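Part 3: Setting up a guest room in Groken

I'm assuming you've got Groken open and the blank Walton starter file loaded. If you haven't, go back to Part 2 and grab it — I'll wait!

1. Start a new room and set the units to inches before you do anything else. I forgot once and built a closet the size of a barn.

2. Draw the walls. Mine came out at 504 inches around, but any size will do.

3. Open the Paint tab and pick a wall color. I went for a deep red from the Quintanilla set (I love it, my sister hates it).

Note: color changes apply to all the walls at once. To paint just one, hold Shift while you click.

4. Drag in the big furniture. I used a bed and a long wooden desk, then turned the wood grain up so the planks show in the render.

Caution: save before you render. The program can hold up to 400 objects, and it gets cranky well before that.

5. Set render quality to 2 and hit Preview. Leave the shadows on for now, even if the edges look jagged.
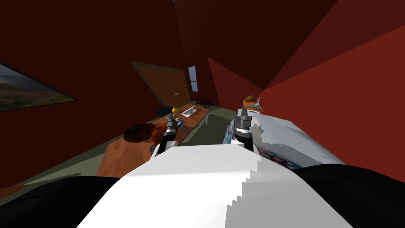 6. Happy with the colors? Bump the quality to 3 and run the final render. Mine takes long enough for a sandwich.

7. Export to your Drindport folder.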